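Handling Soft Things: Notes for Unit 3

Last updated: May 2021

Up to now you have been moving blocks. Blocks are polite. They keep their shape, they stay where you left them, and when you miss one it has the decency to fall over. This unit is about objects with opinions.

Each team gets a bag, a soft toy and one bench session of 30 minutes. The task is to bring the two together using both arms. Write your plan before the session, on paper, with a line for each arm. "Left arm helps" is not a plan. I received it four times in April.

The usual first attempt treats the second arm as a spare. One gripper goes for the toy, the other hovers like a guest at a buffet, and the bag slides off across the table. Give the second arm a job from the start: hold a strap, hold an edge, hold anything that stops the bag from traveling.
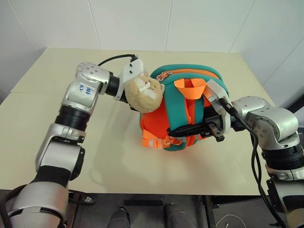 Straps are the part you'll underestimate. A strap is easy to grip and tells you almost nothing about where the rest of the bag is. Pull it and the slack comes first, then the whole bag all at once. Move slowly until the slack is gone, stop, look, then continue.

Plush has the opposite problem. It squashes, so the gripper can close further than you expect and still have a poor hold. Pick a spot with some stuffing behind it. Ears are tempting and usually a mistake.

For the write-up, hand in 2 pages: your plan, what the arms did, and where those parted company. Failed runs get full marks if the account is clear. Runs described as "mostly successful" will be read with suspicion.

L. Lindemann

Comments

Rüdiger Weidemann: Does the zipper have to be closed at the end?
L. Lindemann: No. I'd like us all to finish by summer.
stivberg_team: can we swap bags with another group, ours keeps rolling
L. Lindemann: See paragraph three.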